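Drying Kitchen Tools: Which Tips Are Worth the Trouble

Every month somebody forwards me another list of clever ways to dry and store kitchen tools, and most of it doesn't survive a week at my sink. I've kept house for 19 years and I have thrown out more gadgets than I like to admit. So take what follows as one person's grumbling, tested in a small kitchen with hard water and no dishwasher.

Rice in the utensil crock. The claim is that a layer of dry rice at the bottom pulls moisture off your spoons. What I got was gluey rice and a smell. A crock needs a hole in the bottom or a quick wipe every few days. If you must put something in it, fold up a paper towel and change it when it's damp.

Mineral oil on wooden spoons. This one I'll grant, with limits. Two coats a year is plenty for mine. The monthly routine the oil sellers recommend left them tacky. Let a washed spoon dry overnight before you oil it or you are wasting your oil.

Boiling silicone to get rid of odors. Partly true. Ten minutes in plain water took the onion out of my spatulas but did nothing for curry. Baking them in a low oven is the other advice going around, and I won't repeat it without knowing what the handle is made of. Check the maker's temperature limit first. If the head pulls off, pull it off when you wash. The gunk in that socket is usually where the smell comes from, and no amount of boiling fixes it while the head is on.

Vinegar for everything. No. It's fine for scale on a steel ladle. Keep it away from cast iron, and don't expect it to do the job of dish soap on grease.

Magnetic strips. Good for knives if you set them spine first. Useless for half of what's in my drawer.

Hanging things up. I was ready to dislike this and I've mostly come around. Air gets at all sides and the drips go somewhere you can see them. You don't need the Groltus wall rail, which wants four screws and a stud. A mug tree will do for anything with a hole in the handle, provided the base is heavy enough. Load it on opposite sides, put a folded cloth under it, and hang the long tools only if they clear the counter.
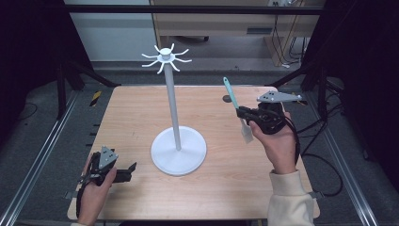

Mebrat Beyene wrote in to disagree about the cloth. Hers stayed wet underneath and left a ring on the counter, so she switched to a saucer that she empties each morning. She also says mugs should go on upside down or not at all, and that a tree near the stove only collects grease. I can't argue with the grease. The saucer I'm still unsure of, as my base is wider than any saucer I own, but an old pie tin fits and I'm trying that for now.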